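The Back Room at Foley Street, in Pictures
Sitthorpe Makers' Hall - Gallery
Last updated July 24, 2025

We got the keys to the back room in June, along with 186 folding chairs that did not fold. Before that it was a shoe store's overflow, and before that a branch of Brullier, who sold curtain rails and left us a great many of them. The rails are still in the corridor. Offers are welcome, including bad ones.

What follows is the gallery so far, which is a grand word for a page that has only got going this week. The plan is to add to it as the room fills up - shelves first, then benches, then the arguments over who gets the bench by the radiator.

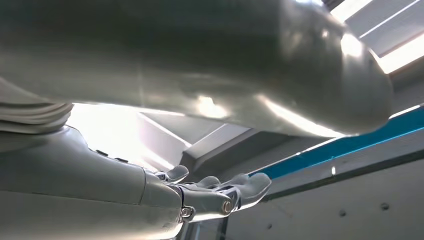

The shelves are Vindus, bought secondhand from an office clearance for $100 the lot, and they came with instructions for a different set of shelves. Two evenings went into putting them up and a third into putting them up the other way around. They will hold 900 pounds if you believe the label, and the jam jars of screws are going on the bottom anyway.

The floor has had its second coat. It is called Harbor Mist on the can and gray everywhere else. Please keep bicycles off it until the notice comes down, and please stop taking the notice down.

Still wanted for the room: a kettle with a lid, a clock, a doormat, anything to sit on that folds. We have enough mugs. We have enough mugs for all of Sitthorpe.

Things can be dropped off at the side door on Foley Street most evenings after six. The code for the gate is on the members' sheet, and if the gate sticks, lift it a little and lean.

More pictures when the benches arrive.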